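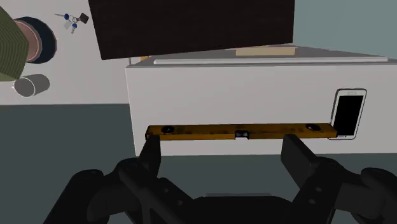 Figure 1. Spirit level with three vials: a round one near each end and a rectangular one at the midpoint.

Site Measurement, Unit 7: Leveling and the Transfer of Heights
Instructor: Lorcan Corrigan

7.1 Terms
A level line is a line on which every point has the same height above the datum. A horizontal line is straight and touches the level line at one point only. Over the length of a room the two can be treated as equal. Over long sights they cannot, and the curvature correction in Unit 8 applies.

The datum is the surface heights are measured from. On small jobs it is usually arbitrary: pick a stable mark, give it a value high enough that no reading goes negative, and write that value on the first line of the book.

7.2 The bubble
A vial is a sealed tube, curved along its length and nearly filled with liquid. The bubble settles at the highest point of the curve. A larger radius of curvature gives a more sensitive vial, but also a slower one. Sensitivity is stated as the tilt that moves the bubble by one division, commonly 2 mm.

7.3 Reversal test
Set the level on a firm surface and note the bubble position. Turn it end for end on the same marks and read again. If the two readings differ, the vial is out by half the difference – the other half belongs to the surface. Do not adjust against a surface that has not been tested this way.

7.4 Differential leveling
Backsight (BS): reading on a point of known height.
Foresight (FS): reading on the point to be found.
Height of instrument (HI) = known height + BS
New height = HI – FS

Worked case, Rafferty yard:
Benchmark 10.000 m
BS 1.425 m, so HI = 11.425 m
FS 0.980 m, so new height = 10.445 m

Keep the backsight and foresight distances equal. A tilted line of sight then adds the same error to both readings, and the error cancels. Sights in this course are limited to 70 m.

7.5 Closing the loop
Return to the starting benchmark. Sum of BS minus sum of FS should be zero; what remains is the misclosure. Distribute it in proportion to distance, and only if it is within tolerance. Otherwise run the loop again.

Reading: Traltetti notes, section 2. Problems 1 to 7 are due at the start of Unit 8.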